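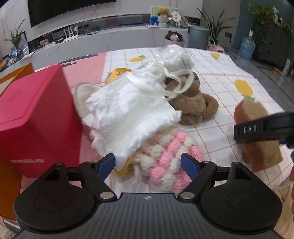
So, schönen Abend erst mal, und danke, dass ihr an einem Sonntag gekommen seid! Ich rede heute übers Flecken-Entfernen, genauer gesagt über Tischwäsche, und angefangen hat das alles bei meiner Großtante in Zostitz. Die hatte fast 100 Tischdecken im Schrank - gebügelt, gestapelt, und wehe, man nahm die falsche. Eine weiße mit dünnen orangebraunen Gitterlinien, so wie auf dem Bild, wäre bei ihr eine für den Alltag gewesen. Weißer Grund verzeiht nichts, aber man sieht wenigstens gleich, wo man ranmuss.

(kurz Pause, Wasser trinken)

Rotwein: bitte kein Salz! Ich weiß, das macht jeder, ich hab's auch jahrelang gemacht. Lieber kaltes Wasser, tupfen, dann Gallseife, eine Viertelstunde liegen lassen und bei 60 Grad waschen, wenn der Stoff das mitmacht. Bei Leinen vorher aufs Etikett schauen.

Kerzenwachs: hart werden lassen, abheben, Löschpapier drauf, Bügeleisen. Hier die Geschichte aus der Pension Uvora erzählen (17 Decken nach einer einzigen Hochzeit, alle voll Wachs!), aber nicht so lang wie letztes Mal.

Danach fragen, wer noch Mangelwäsche kennt - in Zostitz gehen da immer die Hände hoch. Dann Kurkuma und die Sache mit der Sonne, und anschließend dürft ihr eure eigenen Problemfälle nach vorne bringen.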